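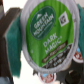
Figure 11.1 The lid of a single-serve coffee pod. The brand, Green Mountain, and the name of the blend, Dark Magic, take up much of the printed label.

Chapter 11
Small Packages: Portion, Label, and Storage

A package used in food service has two duties. It must protect the contents until they are served, and it must tell the person handling it what those contents are. On a large carton the second duty is easily met. On a coffee pod, the printer has only a small round lid on which to place the brand, the blend, and any marks or notes the seller wishes to include.

This chapter considers packages that hold a single serving. Students will learn how such items are received, sorted, shelved, and issued, and how a label should be read before the package is opened. Color is often the first thing a worker notices, but it should never take the place of reading the name. Two blends from one company may share a similar background, and a guest who has asked for a dark coffee should not be handed another by mistake.

The case study in Section 11.3 follows the beverage station at the Kendton Conference Center, where Fuseini Eshun served as supply manager. In June the station issued 1,839 pods. Its stock had been kept in mixed bins, and staff sorted through them by hand during each morning service. Eshun placed each blend in its own drawer, lid side up, and set a reorder point of 12 boxes for the blends in steady use. The study includes his stock sheets and the floor plan of the station before and after the change.

Section 11.4 turns to storage conditions, and Section 11.5 to the handling of used pods and other small waste. Students who have not completed the receiving exercise in Chapter 5 should do so before starting the case study.

Key terms: blend, issue, lid stock, portion pack, reorder point, rotation

11.1 What a Label Must Do

A label is read at arm's length, often in poor light, by a person with other work to finish. Its largest words should therefore be the ones that separate the item from its neighbors on the shelf.

Copyright Brendon Educational Press. All rights reserved. Contact the Permissions Office. Back to top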